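Jalalgate Residents' Association - Minutes of the January meeting
Held in the ground floor common room, 7:00 p.m.
Chair: Dorothy Gosling
Apologies: received from units 8 and 50

1. Previous minutes
Approved with one correction: the boiler contractor is Herkine, not Brultilero.

2. Hot water supply
Herkine has replaced the mixing valve on the east riser. Upper floor units still report low temperature before 8 a.m. The return line has not been balanced. The invoice of $472 is held pending a second visit.
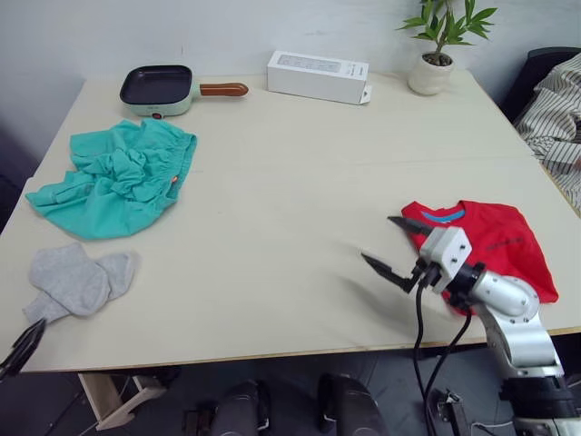
Lý asked whether the second visit would be charged separately. The Chair replied that the quote covers balancing and that no further call-out fee is due.

3. Laundry room
The drain in the laundry room backed up twice in December. Brultilero cleared the trap and recommends a lint screen on each standpipe. Screens to be fitted before the next meeting. Use of the second dryer is suspended until the vent duct has been cleaned - the run to the outside wall is more than 50 feet.

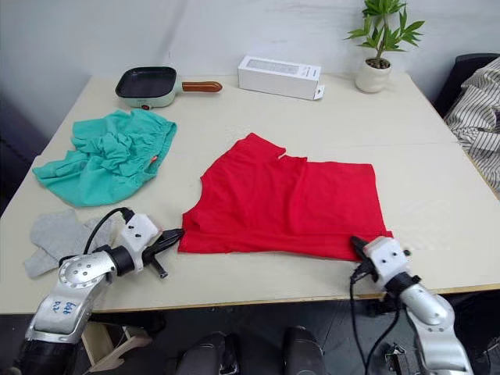 Dorothy Gosling noted that the duct length exceeds what the dryer manual allows and asked that a booster fan be priced with the cleaning. Agreed.

4. Unclaimed clothing
Items left in the laundry room will be kept until the end of the following month, then donated. A notice will be posted by the door.

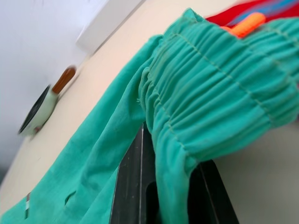 Green garment with elastic waistband

5. Bike storage
Deposit for a key set at $100, refundable. Existing key holders are exempt.

6. Any other business
None.

Meeting closed 8:10 p.m.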